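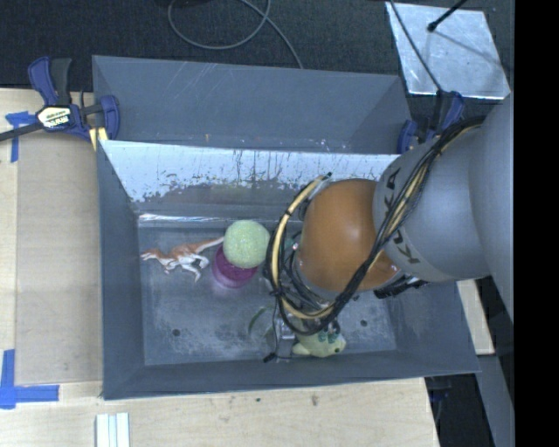 Reading time: 2 minutes

The bin at the end of the table

By Doaa El Ouafi

There is a certain sort of toy that never makes it onto a shelf. It has no box, no set to belong to and no sensible name, and it spends its life at the bottom of something deep, waiting for a hand to come down and find it. I have been thinking about these toys since January, when I cleared my mother's back bedroom and carried home far more than I meant to (my husband will tell you how much more), and I have come round to the view that a plain metal bin suits them very well.

Take the dinosaur lying on its side, brownish-orange along the back and pale underneath, with a long tail that stretches out until it meets a green ball. I had one much like it as a girl, bought from a stall in Tikach on a wet holiday, and mine never stood up properly either. You would set it on its feet, turn round to fetch the cow, and over it went. We decided it was asleep, and a great many of our games were arranged quietly so as not to wake it.

The ball is light green and speckled, and it has come to rest over a round cup in a good strong magenta. I am very fond of a cup in a toy bin. It will be a hat, a pond, a cave or a cooking pot before lunch, and a small child who has no interest at all in dinosaurs will sit for ages putting a ball on a cup and taking it off again. Then there is the yellow-green animal up against the front, a round-bodied creature with teal and dark markings near the top that look like eyes. I couldn't tell you what it is. My niece would say frog and my nephew would say no, and that would be the afternoon gone.

What I like about metal is the noise! Wicker is kinder on the ears and cloth is easier to fold away, but a toy dropped into a metal bin makes a proper clang, and children will tidy up for the sake of a clang when they won't for a sticker. Mine came from Foulkes, the old hardware shop on our high street, and cost 37 pounds for the pair. I keep them one behind the other, the front one for whatever is in favour this week and the back one for things having a rest.

The swapping is the pleasant part. On a Sunday evening I take six things out and put six things in, and by Monday breakfast a rubbery old beast that was ignored all winter has become the most wanted object in the house. I wipe everything with warm soapy water while I'm at it - the cups especially, as they do collect crumbs - and leave it all on a tea towel overnight.

My mother, when I told her, said she'd always just tipped the lot out on the rug and gone to put the kettle on.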